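Lists > Joshi Toy Swap > Archive > March
Prev – Next – Thread – Reply

Posted in March, 9:23 pm, by Dirnier

Message 183 wrote:
> Does anyone keep loose blocks in a basket? Ours live in a shoebox and I'm ready for a change.
> What fits, and does it clean up easily?

Yes, yes, a basket! I switched over this winter and I love it. The low sides mean you can see every piece from the couch.
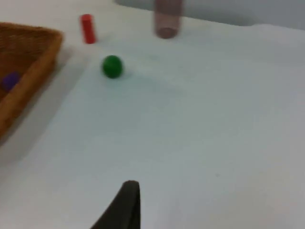

I'd go wide before deep. Balls and cylinders roll, so they get put away last at our house, and the flat-sided shapes go in first – the purple wedge is always my starter.

Two things I'd check before you buy:

1. The floor. A tight weave with small gaps lets crumbs fall through, but a block stays put.

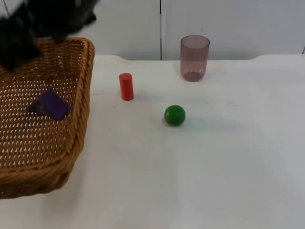 2. The rim. Get a thick braided one, so little hands have something to grab.

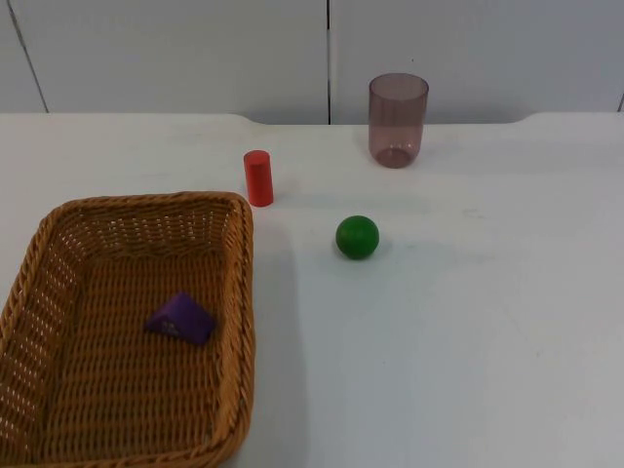
I paid 15 dollars for mine at the Zunen market, and Brelis had a bigger one for 23. Cleaning is a dry brush and a good shake outdoors. Wipe down the table while you're at it!
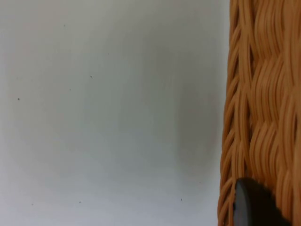 Side of the basket, close up. Look at that weave!

Would love to see what everybody else uses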